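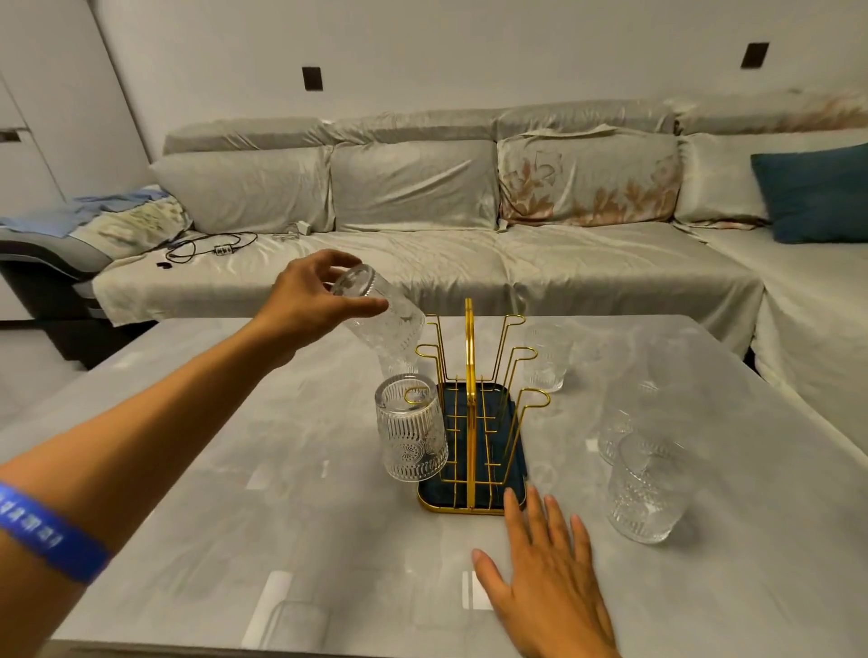 What a Death Notice Has to Carry

A paid death notice is a short document with a large number of required parts. It must identify one person beyond reasonable doubt, state that the person has died, tell readers where and when to gather, and do so at a price set by the line, the inch or the word. Most families write one or two in a lifetime, usually within a day of the death, and usually at a kitchen table with a form from the funeral home open on a phone.

The Clidmont paper prices its notices by the line. A line in its print edition holds around 40 characters, including spaces. The first 2 lines are free for residents of the county, a holdover from the years when the paper printed all deaths as news. Everything past that is billed. The online version is bundled with the print order and carries the same text, so a family that cuts a paragraph to save money in print also loses it on the web.

The order of parts

The name comes first. Papers differ on how to handle a birth name, and the choice matters more than it seems, as people who knew the dead person in school may know no other. "Née" is still the shortest form. Some desks now prefer "born" followed by the earlier surname, which costs one more character and needs no accent mark. Nicknames go in quotation marks between the first name and the surname. If the person was known by a middle name, the full legal name should appear once and the everyday name should be used after that.

Age and date of death follow. The two should be checked against each other and against the date of birth, if it is given. The most common error in notices received at Clidmont is an age that is off by one, caused by subtracting years without looking at the month. Someone born in May who dies in March has not reached the age that simple subtraction gives. The second most common error is a day of the week that does not match the date.

Place of death is optional in most papers. "At home" is enough where the family does not want to name a hospital or a care facility. Cause of death is also optional. "After a long illness" is understood by all readers and gives no medical detail. "Suddenly" is less clear and draws questions at the service, so families who use it should expect them.

Survivors and the problem of the list

The list of survivors is the longest part of most notices and the source of most complaints. By custom it runs from spouse to children, then grandchildren, then brothers and sisters. Spouses of children go in parentheses after the name. Former spouses are usually left out unless the family asks for them. Stepchildren are listed with children in some families and after them in others, and the paper will print either.

Large families can save space by giving grandchildren as a number. A notice for a woman from Kuvdale, printed last winter, named every descendant and ran to 159 lines. The family paid for all of them and had nothing cut. A second family in the same town, with nearly as many people to name, put the full list in the printed program for the service and kept the notice to a quarter of a column. Both are reasonable. The difference is in who will read it, as the program reaches only those who attend.

"Preceded in death by" is a separate list. It is useful to people searching family records later, since it ties two or three generations together in one sentence. Genealogists treat it with some care, as it is written from memory.

Who checks it

Before a notice runs, the paper confirms the death with the funeral home. This step was added at many papers after false notices were placed as pranks or in disputes over money. At Clidmont the check is made by phone, and the notice is held until the home answers. A family that has chosen no funeral home must send a copy of the death certificate, which can add several days.

Many small papers now send this work out. Ren, a service used by a group of weeklies in the region, takes the text through a web form, counts the lines and returns a proof, usually within 90 minutes during business hours. Dinix offers much the same to funeral homes, with templates that fill in the name, dates and service times. The templates are accurate on dates. They are weaker on work history, where they tend to produce a sentence that begins with the word "career" and could belong to any member of the trade.

The proof should be read aloud, by someone who did not write it, with each name spelled out. Corrections after printing are free if the paper made the error and billed at the full rate if the family did – a rule printed in small type on most order forms.

The life itself

What remains, after the required parts, is the account of the life. Desk editors suggest dates and places over adjectives. The name of an employer, a shift worked, a street lived on or a church kitchen run on Friday nights will be recognized by people who lost touch long ago. "Loving" appears in nearly all notices and cannot be checked or faulted. Hobbies take little space and are often the only part that strangers remember.

Service details close the notice, with the address in full and the visiting hours first. Requests for gifts to a charity go last. The charity should be named exactly as it names itself, with a mailing address, as older readers still send checks.

Contact the editors | Copyright, all rights reserved | Back to top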